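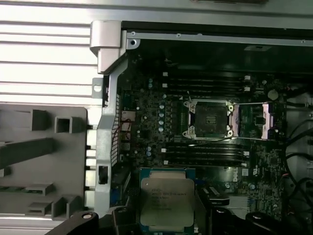 Print this thread | E-mail this page

Xeon swap in an old Dell workstation, paste and RAM questions

thoa_than
Dec 7, 2021
Doing the CPU in the Dell tower this arvo, got the new Xeon off a bloke in Nuststead. RAM's all out. Couple of quick ones before I drop it in.
1. do I have to pull the whole board to clean the socket properly
2. best paste? got a half tube of Chiriac from a laptop job, dunno how old
Machine is for renders mostly, bit of Blender, kids homework. Cheers

Jullgate_Tai
Don't pull the board. No reason to. Blow it out with a hand puffer, don't touch the pins, don't wipe the pins, do NOT go near the pins with a cotton bud. Did that in July, fibres everywhere, bent 2 of them getting the fluff out.

Old paste is fine if it hasn't separated. Squeeze a bit on some cardboard. If oil comes out first, bin it.

rosi_rocha
Disagree on the paste. It's a few dollars. You're taking a heatsink off a workstation, you don't want to do it twice. Buy new.

And check your BIOS version BEFORE you swap. If the board doesn't know the new chip you get fans and a black screen and then it's old chip back in, flash, start again. Ask me how my weekend went.

thoa_than
Bugger. Didn't check the bios. Old chip's already out, heatsink off, the lot

rosi_rocha
Put the old one back then, takes ten minutes. Flash it, then swap.

Jullgate_Tai
Or just try the new one?? Worst case it doesn't post. Won't hurt anything. I wouldn't bother refitting the old one on a maybe.

rosi_rocha
Worst case is she pastes it up, screws the cooler down, no post, cleans it all off, and does the whole thing again with the old chip anyway. So it's the same work plus a bad mood. What model Xeon, both of them? If it's the same generation then sure, Tài's probably right.

YC_Kong
Same generation matters but so does the stepping. And wattage, check your heatsink is rated for it, some of these towers shipped with a smaller cooler for the lower chips.

Line up the notches, lower it straight down, let go. No sliding it round. Lever will feel stiff, thats normal, it scared me the first time.

nghiavo
coming in sideways but when the RAM goes back in, fill the slots in the order on the sticker inside the side panel. Should be one if nobody's peeled it. I put mine in any old how and lost half my memory bandwith for a year. Cinebench went from 2,177 to just under 3,000 after cpu + moving the sticks, no idea how much was which

Jullgate_Tai
Those numbers mean nothing without knowing the chips mate

nghiavo
fair. was a while ago

thoa_than
Ok same generation, checked the listing. Wattage is 20 higher than the old one. Cooler's the big one with the copper base so reckon I'm ok?

YC_Kong
Should be. Watch temps for the first long render.

rosi_rocha
Still buy new paste.

thoa_than
Going to Rurholm for paste now, they shut at 5. Will try the new chip first, sorry Rosi. Post back tonight if it boots

Print this thread | E-mail this page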